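3. Method

3.1 Materials

The fruit was bought in one go from the greengrocer on Fraser so that it would all come from the same delivery. We had 40 apples, and Prapai Saengthong threw out any with broken skin before we began. Each apple was weighed on the kitchen scale and given a number, which was kept on a paper list and not written on the fruit. The whole batch came to 3,882 g after sorting.

3.2 Handling

Bruising was the main thing we wanted to learn about. Our first plan used a steel bowl, but Maja Sadowski pointed out that a hard, steep side gives the fruit more to knock against — and makes it awkward to get a hand round. 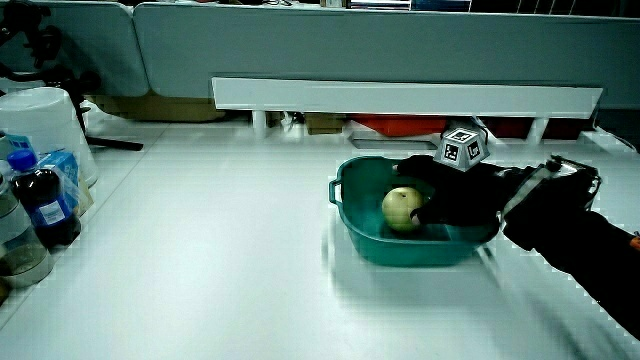 Apples bruise most easily when they are put down, so we kept to one apple at a time and did not stack them. The handler took hold of the fruit with the whole hand and not the fingertips. A plastic basin with low sloping walls, like the teal-green one we used on the white table, lets the hand come in from the side, with the fingers round the apple and the thumb near the top. Brayden MacDonald did the first half of the lifts and Mélanie Thibodeau the second.

3.3 Checking

The apples were left overnight at room temperature and cut open at 9 in the morning. Any brown patch under the skin was measured across its widest part with a ruler. Clifford Lapointe did all the measuring, to keep it consistent. Patches smaller than 2 mm were noted but left out of the averages in section 4.

One apple was dropped on the floor during weighing. It was taken out and replaced with a spare from the same delivery.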